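Zero harm and the big number by the gate

2021-05-01

At the Brirkholm site where I worked until December there was a board by the main gate that said how many days had passed since the last lost-time accident. When I left it read 333. You walked past it with your bag and your tea and you were meant to feel proud, or careful, or both.

I have never trusted that board. I was on the safety side for most of my time there, so I helped change the digits, and I know what goes into them. A lost-time accident is one where somebody misses their next shift. If you cut your hand badly and come in the next day to sit in the office and sort delivery notes, the number keeps climbing. We had a man with a crushed finger doing exactly that. Light duties, it was called. He typed with the other hand.

Then there was the prize. Every team with a clean quarter got vouchers, 20 pounds a head, and a certificate from Trurnent, the consultants who ran our scheme. Twenty quid isn't much, but try being the one who costs fourteen workmates their voucher because you went to first aid with a twisted ankle. Yesenia Ccori, who packed on the late shift, told me she had wrapped her own wrist in the toilets and gone back to the line. I asked why she hadn't reported it. She looked at me as if I'd asked why she hadn't set fire to the canteen.

I put this to the people from Trurnent at one of their breakfast sessions. They said a strong reporting culture was central to the programme. I said fine, but you are paying people to stay quiet. They said they would take that away and look at it. Perhaps they are still looking.
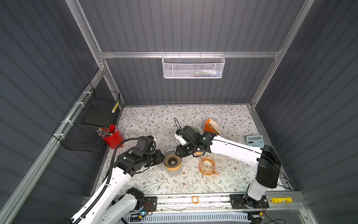
Mesh baskets on the rails, flowery cloth on the table.

What I would like to see on the board is near misses. In my last full year we logged 14 of them, for a place running three shifts with forklifts. I don't believe that figure for a minute. Wálter Lozano, who drove one of the forklifts and has a better memory than our database, could give me that many from a single bad fortnight: a pallet down off the second level, a pedestrian gate tied open, the reversing alarm that somebody had stuffed with a glove. He'd never filled in a form for any of it. The form was four pages long and asked for a root cause.

So for a while I carried a notebook instead and just wrote down what people told me. No names, no root cause. I had 318 entries by the time I handed it over. A lot of it was dull stuff like lights out on the back stairs, or the mats by the loading door curling up again. Some of it frightened me. My manager's first question was whether we had to count these.

I know the other side of it. A site with no targets can drift, and I've worked at one of those too, a Prandov warehouse where the accident book was under a sink. Somebody at the top has to want a number or the money for guards and training never turns up. I also accept that some of the board's fans are sincere. One of the shift leads touched it every morning for luck.

But I keep getting sent job adverts that boast about days without an accident, and there's one from Yoshida open on my screen now, a whole paragraph on it. If I get the interview I'm going to ask how many near misses they had last month and who reported them. If they tell me none, I'll ask to see the first aid cupboard and find out how fast they get through bandages.

Comments are open. Please leave your employer's name out of it if you still work there.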